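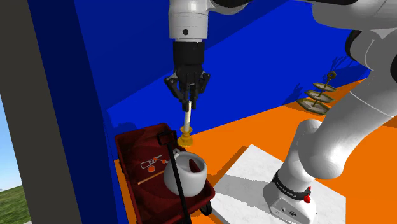

March 30, 2023
Posted by Austra Ķēniņš

The short-notice replacement is the part of matchmaking I find hardest to judge from outside, and the Vestwood card in January gave me a decent case to work through. Margareta Husar withdrew with a rib injury 7 days out. Raili Honkanen took the bout at a catchweight, having last boxed the previous spring, and went the distance against Ülle Hunt. Most of the talk afterwards was about her conditioning. I was more interested in her guard. For the first two rounds she kept her elbows out and brought only her hands together, much as the black gripper up top has its knuckles pushed out to either side and its fingertips closing in on a candle. Carried like that, the gloves meet in front of the chin and cover a narrow vertical strip. The ribs are left to look after themselves.

Hunt saw it early. She doubled the jab to keep the gloves high, then went underneath with the left hook. I have watched the bout back three times and the sequence does not vary much: jab, jab, half a step to her own left, hook to the body. Honkanen's corner told her to tuck the elbows at the end of the second. She did, and then the jab started landing, as her head movement had never been good enough to manage without the high hands.

The promoter's punch count gave 679 thrown by both boxers over the eight rounds. I would treat that with some caution. It was compiled at ringside by a single operator, and body shots on the far side are easily missed from a fixed seat. The count also makes no distinction between a range-finding jab and one with weight on it. Still, the spread across rounds looks right to me — busy to the fourth, a clear drop in the fifth and sixth, and a small recovery at the end.

Scoring was less of a problem than people made out. I had it 78–74 to Hunt, giving Honkanen the fourth and the eighth. Two of the judges agreed with me. The third had it a round closer, and I can see the seventh going either way if you prefer clean single shots to volume.

The attendance was announced as 1273 in a hall that holds 3000, with the upper tier curtained off. Ticket prices did not come down after Husar pulled out.

Hunt is expected to meet Gintarė Liepiņa next, at the Drultholm. Liepiņa is a southpaw, so the half step to the left would take her straight into the back hand. I would want to see what Hunt does with the lead foot before saying anything about a winner.

Recent posts
Catchweights and who pays for them
Vestwood undercard: notes on the four-rounders
Gintarė Liepiņa's back hand
Ten-ounce gloves compared
Simomby amateur finals, results and scorecards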